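Shadow bias, again

2 min read
Last updated Wednesday, January 1, 2025

I went back to the shadow settings in Sorno because the old values only worked at one scale. With a constant bias of 2 the floor was clean, but table legs lost contact with their own shadows. Lowering it brought the striping back on any surface at a shallow angle to the light.

Slope-scaled bias fixes most of this. The offset grows with the angle between the surface and the light, so flat floors get almost none and steep faces get enough.

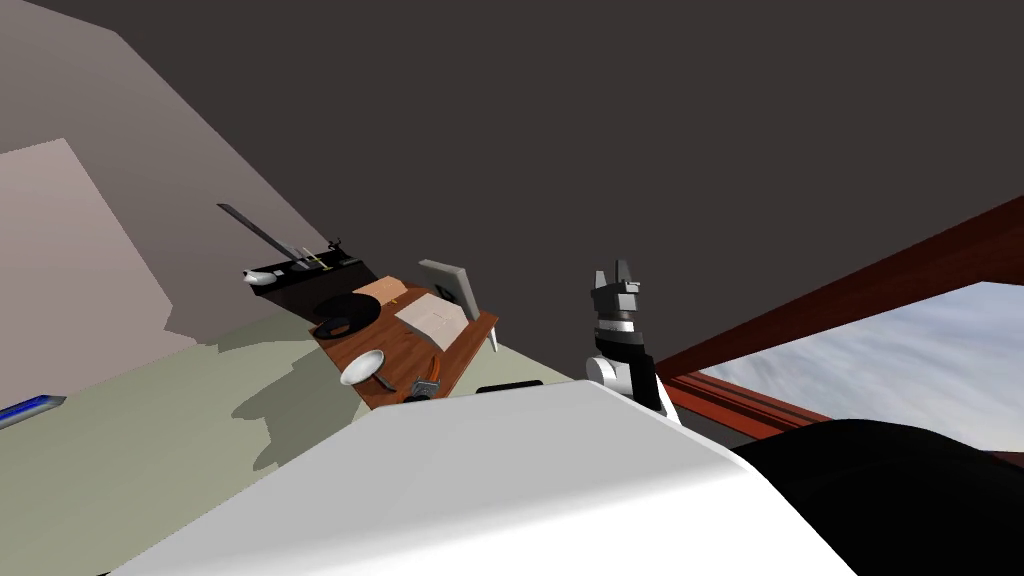 Filter width matters too. A wider kernel reads neighboring depths, and those need more bias than the center sample does. I settled on 12 taps. Going higher softened the edges a little and cost more than I wanted to pay.

Gyu-bin Kong suggested offsetting along the normal instead. I haven't tried it yet. The Lastano exporter still writes some normals flipped, and I want to fix that first.

12 comments
2 shares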